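# Lusix, la corbeille tressée orange (réf. 2031)

Bon, celle-là, je l'attendais ! Quand j'ai ouvert le carton d'échantillons en mars, j'ai posé la Lusix sur mon bureau en me disant que j'allais la remballer le soir même pour la photographier correctement. Elle y est restée des semaines, avec mes clés, deux citrons et un carnet dedans, et j'ai fini par en commander pour la boutique.

C'est une corbeille ouverte, rectangulaire, aux coins arrondis, avec des côtés qui s'évasent un peu vers le haut et un gros bord tressé bien rond. J'adore ce bord. On l'attrape d'une main sans chercher de poignée (il n'y en a pas) et il donne à l'ensemble un petit air de panier de marché, en plus sage. Le fond est tissé serré, les parois sont plus ajourées, du coup on aperçoit la lumière à travers quand elle est posée sur quelque chose de clair.

La couleur, parlons-en, c'est la question qui revient le plus dans ma boîte mail. Elle est orange, oui, mais un orange qui tire sur le brun selon l'éclairage. Près d'une fenêtre, elle réveille toute la pièce ; le soir sous une lampe, elle devient beaucoup plus calme. Si vous cherchez un naturel très pâle, passez votre chemin, vous seriez déçu !

## Ce que j'y mets, et ce que vous y mettrez sans doute

Sur un bureau, elle avale tout ce qui traîne : les rouleaux de ruban adhésif, le chargeur, les enveloppes pliées en deux. Dans la cuisine, je la préfère avec des fruits. Trois ou quatre pommes, des bananes par-dessus, et c'est réglé. Les pommes abîmées, je les sors vite, le tressage n'aime pas trop le jus de fruit.

Ma combine quand je range à plusieurs mains — chez moi, ça veut dire avec deux enfants et un mari qui pose tout n'importe où — c'est d'écrire au feutre sur une feuille ce qui va dans la corbeille, et de laisser la feuille juste devant. « Fruits », « courrier », « à recoller »... Ça n'a rien de très décoratif, mais au bout d'une semaine on peut l'enlever et tout le monde a pris le pli. Ou presque tout le monde.

Je la vends à l'unité ou par deux. Le duo me plaît davantage : une pour ce qui se mange, l'autre pour le bazar, et on ne mélange plus les clémentines avec les trombones. Elles se placent l'une derrière l'autre sur un plateau étroit, ou de biais si vous avez de la place.

## Sur quel meuble ?

Un plateau blanc lui va à merveille, le contraste fait tout le travail. J'en ai vu une très jolie sur une commode en chêne aussi, chez une cliente qui m'a envoyé sa photo (merci !). Évitez seulement les meubles trop hauts : comme elle est ouverte, c'est bien de pouvoir regarder dedans. On me demande parfois si elle va avec le bureau Kirkegaard. Oui, très bien, et je fais un prix si vous prenez les deux ensemble, écrivez-moi.

## En situation

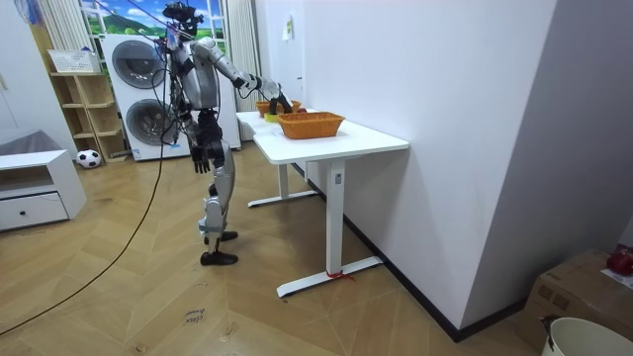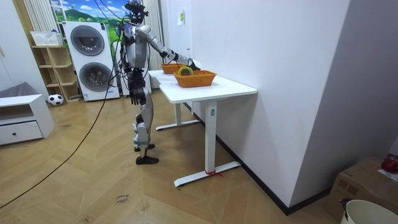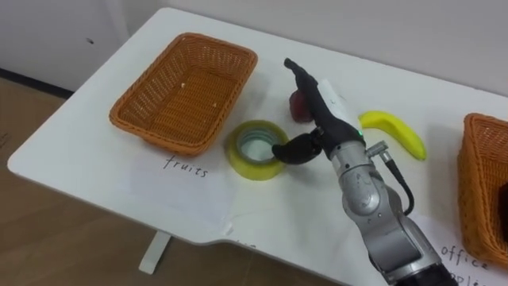

*Photos : Fenna Coppens pour Florkden. Reproduction soumise à accord.*

On voit bien sur la dernière le bord tressé et la différence entre le fond et les côtés, et j'aime beaucoup la corbeille à côté de la banane jaune. Les deux premières donnent une meilleure idée de la place que prennent deux corbeilles sur un bureau blanc poussé contre le mur.

## L'entretien

Très simple. Un coup de pinceau sec ou l'embout brosse de l'aspirateur pour les miettes, un chiffon à peine humide pour le reste. On laisse sécher à l'air libre, loin du radiateur. Pas de lave-vaisselle, s'il vous plaît, j'ai déjà reçu une photo du résultat et j'en suis encore triste.

Si vous y mettez des objets un peu collants, glissez un torchon au fond. J'ai essayé avec la doublure en coton Nultis, elle se pose en deux secondes et passe en machine. Elle est vendue à part, dans les accessoires.

## Côté pratique

- **Référence :** 2031
- **Poids de la corbeille :** 500 g
- **Vendue :** à l'unité ou en duo
- **Livraison :** en point relais ou à domicile, dans un carton sans plastique
- **Retours :** acceptés si elle n'a pas servi

Le tressage varie un peu d'une pièce à l'autre, avec un brin plus foncé par-ci, un croisement moins régulier par-là. J'en ai déballé plus de 500 depuis le début et je les regarde toutes avant l'envoi ; quand un bord me semble fatigué, je le mets de côté pour le coin des bonnes affaires.

Une odeur de végétal peut se sentir à l'ouverture du carton, elle part en quelques jours avec la fenêtre entrouverte. Et pour une question de taille ou de teinte, écrivez-moi depuis la page contact de Florkden, je réponds en général le matin, avant 10 heures, avec mon café !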